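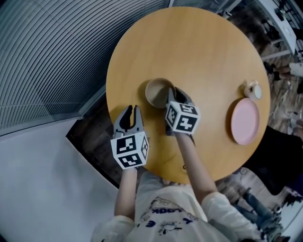
Exhibition hall walk-through: bump-in checklist with my comments
Cleltora trade exhibition, Guimarães Hall
Walked April 26, 2021, before doors

Same format as March: the item, then OK, Fix or Watch, then me rambling. If you're an exhibitor and only want to know whether your stand is on the list, skip down to the stands section. If you're on the floor crew, please read the lot, and bring your own pen this time!

GETTING IN AND OUT

Main entry doors open fully and stay open on their catches
OK. The left-hand one is stiff and wants a shoulder behind it, same as in March. I've asked the venue again.

Emergency exits clear on both sides
Fix. Inside was lovely and clear. Outside the back exit there was a pallet of show bags parked hard up against the door (I only found it because I went round the outside to take a phone call). Moved while I stood there, but the driver who dropped it had gone, so somebody please ring the courier and tell them where the dock is. I'd like the outside of that door looked at again at lunch and again at close.

Exit signs lit
OK. All going. The one over the café end flickers when the big roller door motor runs, so I've put that down on the venue's sheet as well.

Aisles at full width
Watch. The marked width is three metres and it was three metres everywhere when I ran the tape down it, but that was before the pull-up banners came out. You know what happens with pull-up banners. They start the day at the back of the stand and by morning tea they're out in the aisle saying hello to everybody. If you see one over the tape line, push it back and tell the exhibitor, nicely.

Wheelchair route from entry to the presentation stage
OK. Did the whole route with the loan chair from the front desk. The ramp at the stage is the good one with the side edges. The only fiddly bit is the turn beside registration, where the queue posts have been set a bit tight. I shifted the end post toward the wall, please leave it there.

Loading dock
Fix. The bollard chain was off and lying on the ground. Back on now. Hi-vis in the dock for everyone during bump-in and bump-out, including sponsors who are "just grabbing one thing from the ute".

POWER AND CABLES

Every lead and power board tagged, and the tag in date
Fix. Mostly good, and a big improvement on March. Stands that hired their power through Vumura were all in date, no drama. The trouble is always what people bring from home. I pulled a phone charger board and an urn lead, neither with any tag at all, and both have gone in the tub under the organisers' desk. Owners can collect at bump-out. The hall has spares to borrow, so there's no need for anyone to go without.

No piggy-backed power boards
Fix. One stand had a board plugged into a board plugged into a third. They were very good about it. Vumura dropped them an extra outlet while I was still writing this line.

Cable covers down across every aisle crossing
Watch. All down, but the one nearest the coffee cart has lost its end cap and lifts at the corner. Gaffer tape on it for now. I want it swapped for a whole one before the first session breaks and everybody charges across there at once.

Floor boxes shut with the lids flush
OK. I stood on every single one. My knees would like that noted.

Switchboard room locked, key at the desk
OK. Key signed in. Please sign it out if you take it, even for a minute.

THE STANDS

Wall panels and shell scheme locked and braced
Fix on one stand, OK on the rest. We have 42 stands this year and Jevier built the lot. I gave every back wall a decent push. A corner stand had a bit of sway in it, and the locking piece at the top hadn't been turned all the way home. Jevier's crew sorted it before I'd finished my tea. I pushed it again and it's solid.

Fascia signs secure
OK. One name is spelt wrong, but it isn't going to fall on anybody, so I've passed that to the sponsorship desk.

Custom stands match the drawings they sent in
Watch. The platinum sponsor's stand has grown a header sign that wasn't on the drawing. It's sitting under the height limit and Jevier has had a look at the fixings and is happy with them. I'd still like the revised drawing emailed through today so the folder is right. A sponsor paying for the top package gets the best spot in the hall and first pick of the speaking slots. They don't get to skip the drawing, sorry.

Nothing hung from the shell scheme that's too heavy for it
Fix. Screens go on a floor stand or on a reinforced panel, and it says so in the exhibitor manual. One screen was hanging from ordinary panel hooks. It's down. The exhibitor has ordered a reinforced panel and knows there's a charge.

Raised floors have a visible edge
OK. The yellow edging is on. I thought it would look ugly with the blue carpet and it looks fine.

Carpet tiles flat
Watch. There's a seam lifting by the association's own stand (yes, ours). Double-sided tape is on its way up from the store.

Tables and counters steady
OK. A few wobbly hire counters were levelled at the feet. If you lean on yours and it moves, come and see me, don't fold up a brochure and poke it under the leg.

Drapes and fabric have a fire rating certificate
Fix. All in the folder except for one fabric backdrop. The exhibitor swears they have the certificate at the office and is getting it scanned. If it hasn't come through by doors, the backdrop goes back in its bag and they can have a plain panel.

FIRE AND FIRST AID

Extinguishers in place, tagged, nothing in front of them
Fix. One had a literature rack standing in front of it. It's a lovely rack, and it now lives a metre to the right.

Hose reel cabinets open freely
OK.

Naked flames, gas or smoke effects
OK. None approved and none found. I did get asked about a smoke machine for the prize draw. No.

First aid room unlocked, kit full
Watch. Room open, bed made up, kit nearly full. The small dressings are low, so someone please top them up from the organisers' cupboard. The defibrillator is on the wall outside and its light is green.

Warden vests at registration
Fix. We need eight and there were only enough for a handful of us, the others having gone home in people's bags after March. Check your boot! The venue is lending us theirs in the meantime, and they have to go back.

Evacuation map on the back of every lanyard card
OK. Much better than the loose sheet we used to hand out. I'd put the assembly point in bigger letters next year.

FOOD, DRINK AND HAND HYGIENE

Coffee cart permit displayed
OK. Permit up, mat down, bin handy. Good coffee too (tested twice, for safety).

Exhibitors giving out food samples have told us so
Watch. One late addition, a stand doing wrapped biscuits. Wrapped is fine, but I've asked them to keep the ingredients list out where visitors can read it.

Sanitiser at entry, registration, catering and stage
OK. All pumps full. The stage one had wandered off to the green room and has been returned.

Capacity sign and QR check-in posters
Fix. Posters are up at the main entry but missing from the side one. Printing now. I'd like somebody on that side entry for the first hour regardless, as people do stroll straight past a poster.

Water stations
OK. Drip trays in, and the floor under them was dry when I went past. Mop's in the corner cupboard.

STAGE AND PRESENTATION AREA

Stage steps have a handrail and a marked edge
OK. 

Speaker cables taped
Fix. The lectern mic lead was loose across the top step, of all places. Taped. The AV crew has promised to route it round the back before the opening address.

Chairs linked in rows
Watch. Front rows linked, back rows not yet. The crew was partway through when I left them.

Lighting truss signed off
OK. Rigger's sign-off is in the folder.

TIMES AND WHO DOES WHAT

Any stand with a Fix gets looked at again before doors. I'll do that walk myself and tick you off in person. Everything must be off the aisles eight minutes before opening, and that includes trolleys, ladders, empty cartons and your lunch. Empties go to the storage cage behind the dock with your stand number written on them. Cartons without a number will be treated as rubbish, and I'm not climbing into the skip for anybody's branded water bottles a second time.

Bump-out doesn't start until the announcement. I know some of you have planes to catch, and I know the hall goes quiet after the last coffee, but packing down with visitors still in the aisles was our worst habit in March and I'd love to see the back of it. If you really do have to leave early, tell the desk in the morning and we'll work out a way to walk your gear out.

STILL OPEN AS I TYPE THIS UP

Cable cover by the coffee cart, replacement from Vumura
Scanned certificate for the fabric backdrop
Revised drawing for the platinum stand
Carpet seam at our own stand
Side entry posters
Small dressings for the first aid kit
Mic lead on the stage steps
Back rows of chairs

Comments and corrections to the organisers' desk please. If you've fixed something on the open list, write it on the paper copy clipped to the desk, then come and tell me as well.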